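Table lamp

A table lamp is a small lamp made to stand on a desk, side table or other raised surface, as opposed to the floor lamp, which stands on the floor and gets knocked over there instead. It consists of a base, a stem, a socket and usually a shade. Its official duty is to light whatever is near it. Its actual duty, in a great many rooms, is to make the ceiling lights feel less like a dentist's.

Placement

Most table lamps end up at the back or the far end of a table, close to a wall. The wall catches some of the light and hands it back, and the lamp is out of reach of elbows. Brick is a popular backdrop, especially in converted workspaces, where it is credited with warmth by people who have never leaned on it in September.
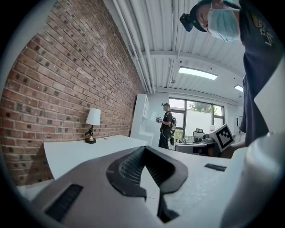 A table lamp on a white table beside a brick wall, with rectangular light panels overhead.

Under strong overhead lighting a table lamp adds very little. Delia Lucero, in her handbook Lamps for Rooms That Have Enough, calls this "courtesy lighting" and advises leaving it on anyway. The rival view, held by Mohcine Hegazy, is that a lamp which cannot compete should be moved to a darker room — a position that would empty most offices of their lamps.

Shade and base

The drum shade has nearly straight sides and is open at top and bottom. It replaced the flared empire shade in many homes, chiefly by being easier to dust. White is the usual color and shows everything.
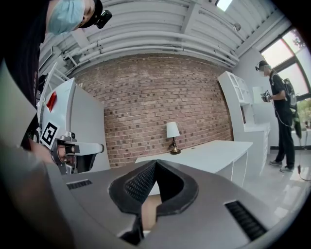

White drum shade on a dark brass-colored base, at one end of a white desk.

Bases come in ceramic, wood, glass and metal. Bronze and brass finishes are common and frequently mistaken for each other, sometimes by the seller. The Trunton catalog once listed 36 bases under a single heading, "Brownish."

A heavy foot keeps the lamp upright. Gandby rates its largest model to stand firm under a shade of 600 grams, and says nothing of cats.

See also

Desk lamp
Floor lamp
Lampshade
Extension cord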